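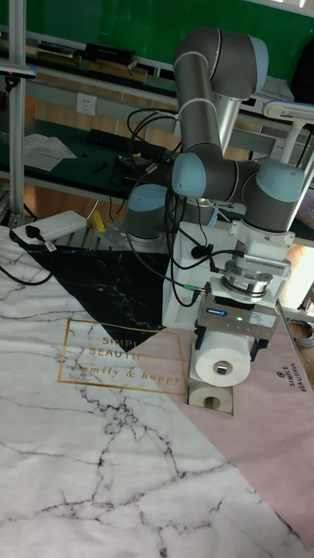 Bench clearance rules are the working practices that small robotics groups adopt for hand access near a collaborative arm. They sit beneath the formal standards and are usually shorter, cheaper to write and harder to check. The best known local set is the Brollham sheet, first issued one January and revised 3 times. It limits arm speed while a person is within reach, names one operator per arm, and asks for a stop before anyone resets a part by hand.

How far such sheets reduce injuries is unclear. Most are copied from an older sheet, and few say where their numbers came from. Brollham sets a standoff of 40 centimeters between fingers and gripper, a figure that also appears in the Stesta handbook, again with no source.

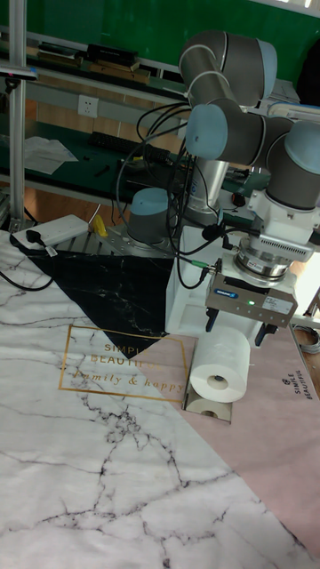
Brollham Shared Automation Group, Bench Practice Section

Soft, light test parts are often treated as a reason to relax the rules. A paper roll will hardly hurt anyone if dropped. The gripper closes with the same force setting whatever is between its fingers, though, and the sheet has no separate line for pinch points. Cable routing gets a single sentence. 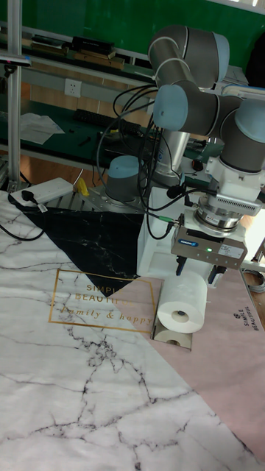
Birdie Delacroix objects that this asks too much of one page: a sheet that covers every hazard goes unread, and the short one at least gets taped to the bench. The point is fair, but a taped sheet is no proof of a followed one. A Dhillon review of 104 bench logs found the required stop recorded in some 90 of them, and could not say whether the entries were made at the time or filled in later.
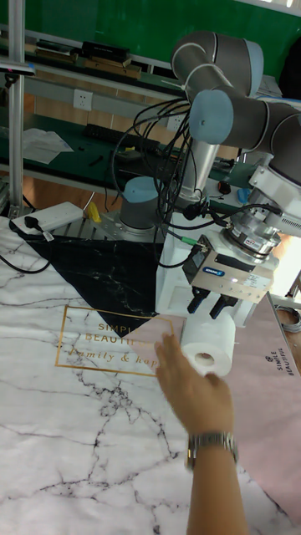
The word "collaborative" adds to the trouble. It is often read as a property of the arm, when the risk also depends on the tool, the part and the task. Nameo dropped the term from its own rules and now requires a fresh assessment with each change of gripper. Brollham has kept it.

Last updated: January
Contact the Bench Practice Section | Copyright Brollham Shared Automation Group | Back to top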